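Kapitel 7
Einräumen, Ausräumen, Einpacken: Vom Umgang mit Behältnissen im Haushalt

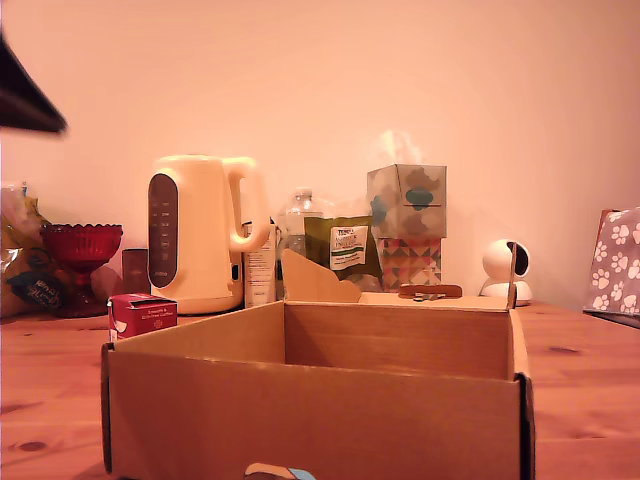

Wer einen Haushalt führt, hat es den ganzen Tag mit Behältnissen zu tun, auch wenn man darüber selten nachdenkt. Morgens nehmen wir den Tee aus der Dose, mittags den Reis aus der Tüte, und abends suchen wir den Deckel, der zu keiner Schüssel mehr passen will. In den vorangegangenen Kapiteln haben Sie gelernt, wie man Vorräte beurteilt und wie man einen Arbeitsplatz in der Küche einrichtet. Nun wollen wir uns einer Tätigkeit zuwenden, die in vielen Lehrbüchern mit zwei Sätzen abgetan wird und die doch, wie ich finde, ein ganzes Kapitel verdient: dem Packen einer Kiste.

Ich erinnere mich noch gut an meine eigene Ausbildung in Delirberg, und zwar an einen Vormittag im Mai, an dem wir die Lehrküche räumen mussten, weil der Boden erneuert wurde. Unsere Ausbilderin, Frau Kelmendi, stellte uns einen Stapel Kartons hin und ging erst einmal Kaffee trinken (das tat sie gern, und sie wusste sehr wohl, warum). Als sie zurückkam, hatten wir alles verstaut und waren mächtig stolz! Sie hob den ersten Karton an, und der Boden gab nach. Darin lagen sämtliche Gusspfannen, obenauf ein Sieb. Den Klang habe ich heute noch im Ohr, und ich packe seither keinen Karton, ohne vorher mit der flachen Hand auf den Boden zu drücken.

Worum es in diesem Kapitel geht

Sie werden zunächst lernen, die Dinge auf einem Tisch zu sortieren, bevor auch nur eines davon in die Kiste wandert. Das klingt banal, und doch ist es der Schritt, den fast alle überspringen. Auf einem gewöhnlichen Küchentisch steht ja selten nur eine Sorte von Dingen. Da findet sich der Wasserkocher neben einer Glasschale auf Fuß, daneben eine kleine Faltschachtel, eine durchsichtige Kunststoffflasche, eine knisternde Tüte, und alle stellen sie andere Ansprüche. Der Wasserkocher ist sperrig und hat einen Henkel, der immer gerade dorthin ragt, wo man ihn nicht brauchen kann. Die Fußschale will gepolstert und aufrecht stehen. Die Tüte dagegen nimmt jede Form an, die man ihr lässt, und eignet sich, wenn ihr Inhalt nicht krümelt, vorzüglich als Füllung für Lücken.

Danach beschäftigen wir uns mit dem Karton selbst. Wellpappe ist ein erstaunlicher Werkstoff, leicht und steif zugleich, aber sie verzeiht keine Feuchtigkeit und keine eingerissenen Kanten. Wir sprechen darüber, wie hoch die Wände im Verhältnis zum Packgut sein sollten und wann man einen flachen, offenen Karton einem hohen vorzieht. Mein Kollege Sajib Pathirana, dem ich viele Hinweise zu diesem Abschnitt verdanke, schwört auf flache Kartons für alles, was am selben Tag wieder ausgepackt wird. Ich war lange anderer Meinung und bin es in manchen Fällen noch, aber dazu kommen wir in Abschnitt 7.2.

Den Schluss bildet das Auspacken, das in der Praxis meist unter Zeitdruck geschieht und bei dem nach meiner Erfahrung mehr zu Bruch geht als auf dem ganzen Weg dazwischen.

Einige Begriffe vorab

Packgut: alles, was in ein Behältnis hineinsoll, ungeachtet von Größe und Wert.
Standfläche: der Teil eines Gegenstandes, auf dem er sicher ruht. Bei einem Glas mit Fuß ist sie oft kleiner, als man meint.
Anbruch: eine bereits geöffnete Packung. Anbrüche werden verschlossen und stets aufrecht gepackt.
Totraum: der Platz zwischen den Dingen, den man füllen sollte, ohne zu stopfen.

Zum Einstieg

Räumen Sie zu Hause einen Tisch oder ein Regalbrett leer, und stellen Sie alles, was darauf war, an die hintere Kante einer freien Arbeitsfläche. Der leere Karton kommt nach vorn, dicht zu Ihnen hin, damit Sie von oben hineingreifen können und sich nicht über die Dinge beugen müssen. Nehmen Sie sich nun Zeit und überlegen Sie, was zuerst hineinkommt. Schreiben Sie Ihre Reihenfolge auf einen Zettel, packen Sie danach, und notieren Sie ehrlich, an welcher Stelle Sie davon abgewichen sind. Bewahren Sie den Zettel auf, wir brauchen ihn auf Seite 93 wieder.

7.1 Sortieren vor dem Packen

Beginnen wir mit dem Schweren. Heben Sie jeden Gegenstand einmal an, auch wenn Sie sein Gewicht zu kennen glauben, denn gerade Flaschen und Kocher werden gern halb voll vergessen. Was noch Wasser enthält, wird ausgeleert und bleibt offen stehen, bis es trocken ist. Erst dann bilden Sie Gruppen, und zwar nach Empfindlichkeit, wie wir sie in der Tabelle auf Seite 56 für das Geschirr schon kennengelernt haben.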